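2020-03-19

**Footwear materials, session 4: vulcanized soles vs cemented soles**
(notes typed up fast, slides to follow, M. Thongsuk)

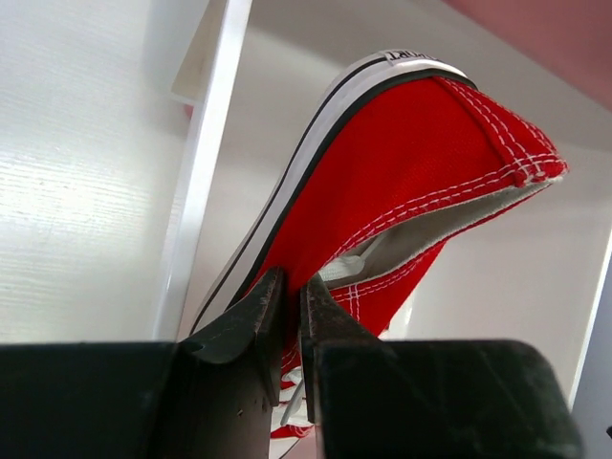
*Fig. 1. Red canvas low-top, white rubber toe cap and sole.*

Recap from last time: uppers. Canvas, leather, knits. Today everything below the upper.

## 1. Rubber before curing

- raw rubber = sticky when warm, stiff when cold. No use on a shoe by itself
- add sulfur + heat -> crosslinks between the chains. Stretches and comes back
- more sulfur = harder. Too much and it cracks when you bend it
- fillers: carbon black (dark soles, wears well), silica or chalk for white and colored ones
- accelerators cut the curing time. Zinc oxide helps them work. Know what each one does, don't memorize the recipes

## 2. Vulcanized build

Order of steps, this WILL come up again:

1. upper stitched, pulled over last
2. insole board attached
3. outsole stuck on, rubber still uncured
4. foxing tape wrapped round the side, covers the join
5. toe cap / bumper strip
6. whole shoe into the oven, on the last

Upper has to survive the oven. Canvas fine. Many synthetics shrink or go shiny, so they get used less here.

Foxing = the strip around the side. People mix this up with the midsole every year. The strip is wrapped on, the midsole is a layer underfoot.

Result: flexible, good ground feel, heavyish. Weak point is where foxing meets canvas at the ball of the foot, bends there every step.

## 3. Cemented build

- sole molded and cured seperately, then glued to the finished upper
- roughen upper edge -> primer -> cement -> heat to activate -> press
- cheaper tooling changes, wider choice of uppers, lighter foams possible
- fails by peeling, usually toe first. Check for poor roughening before you blame the glue

## 4. Flex test (course exercise)

Two sample pairs, labeled Preltard (vulcanized) and Grondetti (cemented). Bend at ball of foot, stop every 1000 cycles, look for cracks and gaps.

| Sample | First visible fault | Where |
|---|---|---|
| Preltard | 2529 cycles | foxing edge |
| Grondetti | 903 cycles | toe, glue line |

The 903 got caught between stops, someone heard it peel. So the two numbers weren't logged the same way, mention that in your write up. Also one pair each, so don't go claiming one method beats the other.

Question from the back was about temperature. Test was at room temp. Cold makes a big difference for some rubbers, we come back to it in session 6.

## 5. Repair

- vulcanized: can re-glue foxing with contact cement, won't match the original bond
- clean BOTH surfaces, let cement go tacky, then press. Most bad repairs = pressed too early
- cemented: whole sole can come off and be replaced if upper is ok

## For next time

- Prokopenko handout, pp. on crosslink density, skip the derivation
- bring one worn out shoe, any kind. Mark where it bends and where it failed
- write up is 80 lines max, table doesnt count
- group Allia still owes me the November lab sheets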